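Minutes of the stores and packing meeting, Mikgate unit

Held in the big workshop, August 28, 2026, straight after lunch. I took the notes, so if anything reads oddly, blame me and tell me before the next one.

We started with the usual grumble about the chairs and then got on with it. Last month's minutes were agreed with one correction (I had put the Codel delivery down as late when it came a day early, sorry Codel!). The sorting table and the roof space both come up further down.

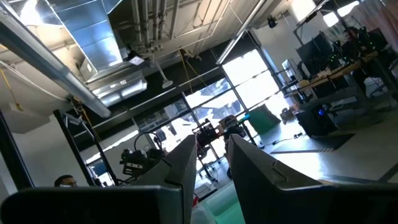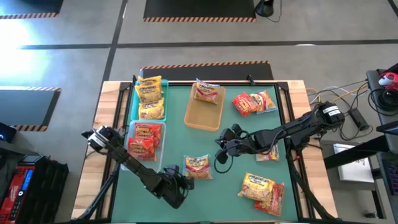 1. Noodles

Most of the hour went on this, which I don't think surprised any of us. The instant noodles come to us in red packets and yellow packets, and the two are forever getting muddled. The shop at Clasavetti rang twice in one week to say they had opened a box marked yellow and found red ones in it.

Where we've got to so far is yellow in the teal bin and red in the pale blue one. I like this a lot and said so, probably too many times. It can be read from across the room, and you don't need to squint at any lettering to know which bin you want. The counter-argument was that yellow in a teal bin makes no sense to a new starter and we ought to buy a yellow bin and a red bin and be done with it. Fair point, but the bins we have are perfectly good and I don't fancy asking for money for two more. We voted, and the bins stay as they are until the end of September, when we'll look at it again.

There was a longer chat about packets left out on the mat. Some people like to spread everything over the green and sort from there, and others (me included) would sooner take them straight out of the box. The trouble with spreading is that you get a yellow lying over a red, or a red over a yellow, and the one underneath gets missed. We agreed that anyone who spreads has to check under every packet before calling the table done.

2. The orange tray

Nobody could agree what it is for, and we went round on this for ages. It came with a Wieczorek order years ago and has drifted about the place ever since. Half of us thought it was for damaged packets, the other half thought it was for the next lot going out, and you can see how those two ideas might end badly.

Decision: the orange tray is for packets that are waiting to be checked. Split seams, crushed corners, a date you can't read, that sort of thing. It gets emptied at the end of each shift, and what passes goes back in its own bin. I'll write a label for the front and keep it short.

3. The green mat

Everyone is fond of the mat. It wipes down well and packets show up nicely against it. The only complaint was crumbs collecting along the black metal frame round the border, so whoever closes up is asked to run a dry brush along all the sides, and not the nearest one only (you know who you are). No sprays on the wood, please. A cloth that has been wrung out properly is plenty.

4. Roof space and lights

The unit ceiling is all on show, as you know, with the ducting and the pipes and so on, and it gathers dust like nothing else. We've asked for the top of the silver ductwork to be cleaned before the heating goes on in September. Food packets will be covered or moved out on the day. The quote is in and it's less than we feared – I had been bracing myself.

The yellow cables hanging down from the ceiling came up again. Could they be clipped back out of the way? I promised to ask the landlord what each one feeds before anyone goes up a ladder. Please don't tug on them in the meantime.

There was also a request to swap the fluorescent tube for something softer. Opinion was split. The people who do the close sorting want it bright, and the people who do the paperwork get headaches. We're leaving it alone for now, but a desk lamp for the paperwork corner was agreed on the spot, and there was a small cheer.

5. The Clasavetti order

They want 4,000 packets for the autumn, red and yellow mixed, packed in boxes of 30. I pointed out that this doesn't divide evenly, so the last box will be short, and we'll mark it clearly as a part box. They've asked for each colour to be boxed separately this time, and after the phone calls I can't say I blame them.

We have 53 flat boxes left on the shelf, nowhere near enough. More are to be ordered from Codel by the end of next week. Tape is fine. Marker pens are not fine, they keep walking off, and I'd be grateful if people turned out their pockets.

6. Any other business

The kettle has been descaled. Thank you to whoever did it.

A request was made for broken noodle packets to go to the staff kitchen in place of the waste. Agreed, as long as the inner wrapper isn't open. Red ones may go first, judging by the noise in the room.

The back door is sticking again, so lift it as you push.

Actions

Tray label: me, by the next meeting.
Ask the landlord about the yellow cables: me again.
Order boxes and marker pens from Codel: stores desk.
Buy desk lamp: office.
Confirm the duct cleaning date and put it on the board: office.
Review bin colours: everyone, end of September.

Meeting closed at 2 on the dot. Next one in the same place, and bring your own mug.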